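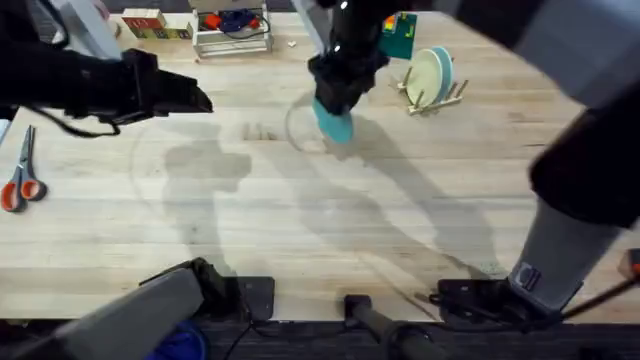 A teal plate and a pale one in a wooden dish rack, on butcher block.

About Zostwood

Zostwood makes wooden things for kitchens. Our main products are dish racks, plate stands, cutting boards and butcher-block tabletops, and we repair the ones people already own. The workshop and showroom share one building in Posness, with the saws in the back half and the tables and racks out front.

The business began as a repair shop. People brought in chairs and drawers, and a fair number of dish racks with missing pegs. Most of those racks had been made with pegs that were too thin, set into holes that were too shallow, and after a while we were replacing so many that it made sense to build our own. The first ones were sold off a shelf by the door. They now make up more than half of our work.

What we make

The Dow is our everyday rack. It has a light-colored frame and upright dowel pegs, and it holds dinner plates on edge so the air can get between them. We make it in two lengths. The shorter one suits a small counter or a shelf, and the longer one has extra room at one end for bowls. Pegs are glued into drilled holes with no nails or staples. If a peg breaks, we can drill it out and put in a new one without taking the rest of the rack apart.

Peg spacing is the question we get most. Thick stoneware needs wider gaps than thin china, and a rack that is right for one will let the other lean. The standard Dow is set up for ordinary dinner plates. If yours are unusual, bring one in and we will try it on the sample racks before you order.

Butcher-block tops are made to size. Each top is glued up from long strips running the length of the table, planed flat and finished with Gumico board oil. We leave small knots in when they are sound. A top with a few dark knots is as strong as a clear one and it wastes less wood. Customers who want a clear top can ask for one, but the wait is longer while we sort the boards.

Cutting boards come from the offcuts, so sizes vary. We don't take orders for these. What is on the shelf is what we have.

The table in the showroom

The light wood table out front is in use every day and shows it. There are scuffs on it, and a few faint curved marks that we have left alone. Some visitors have asked why we don't sand it back. A new top looks very even and pale, and many people buying their first one want to know what it will look like once it has been lived with. They can see that on ours.

Plates, scissors, toy blocks and a wire tray of odds and ends all have their turn on it. We would like people to look at a tabletop with household things on it, the way it will be at home. Children are welcome to the blocks. Please put the scissors back out of reach if you borrow them.

You can also pick up any rack and load it yourself. The plates are there for that. Put them in from the front and then from the side, and see which feels easier. Left-handed customers often turn the rack around, and it works the same either way.

How we work

Orders are built in the order they come in. A standard Dow takes 10 working days. A made-to-size top takes longer, and we will give you a date when you confirm the measurements. We ask for the finished length, width and thickness, and a note of any pipe or wall the top has to fit around. A sketch on the back of an envelope is fine as long as the numbers are readable.

Racks get two coats of oil and tops get four, with a full day between coats. The last coat is rubbed back by hand. We don't use varnish on anything that food or wet dishes will touch. Varnish can be hard to patch when it chips, and oil can be renewed at home with a rag.

Sawdust and shavings go to gardens nearby. If you want a bag, ask first, as we keep the shavings from some woods separate.

Looking after your rack or top

Wipe it with a damp cloth and let it dry standing in the open. Do not soak it and do not put it in a dishwasher. Tip out any water that collects on the tray or cloth under the rack. When the wood starts to look dull or feels rough, give it a thin coat of Gumico board oil, leave it for 60 minutes and wipe off whatever has not gone in. Lay the used rag out flat to dry outdoors before throwing it away - a bundled oily rag can heat up and catch fire.

Light scratches on a tabletop can be left, or rubbed with fine paper along the strips and oiled again. Work with the direction of the strips, never across. For a burn or a deep cut, talk to us before you start sanding.

Repairs

We repair our own racks at no charge for the first 4 years and at cost after that. We will also look at racks from other makers. Some are not worth the money to fix, and if yours is one of them we will say so before doing anything. Please bring it clean and empty.

Tables are a different matter. A top that has split along a glue line can usually be opened and glued again, but it has to come to the workshop. We can collect within Posness.

Visiting

The showroom is at 37 Mill Row, Posness, through the green gate and across the yard. Opening hours are on the contact page and change a little in winter. The workshop itself is closed to visitors while machines are running, though you can see most of it through the inside window. There is one parking space in the yard. If it is taken, use the street and we will help you carry a top out to your car.

We do not have an online store. Racks can be ordered by phone or email and shipped. Tops are collected or delivered locally. If you are writing to ask about plates that don't fit your rack, please include the width of the plate and how deep it is at the rim, and tell us which length of Dow you have.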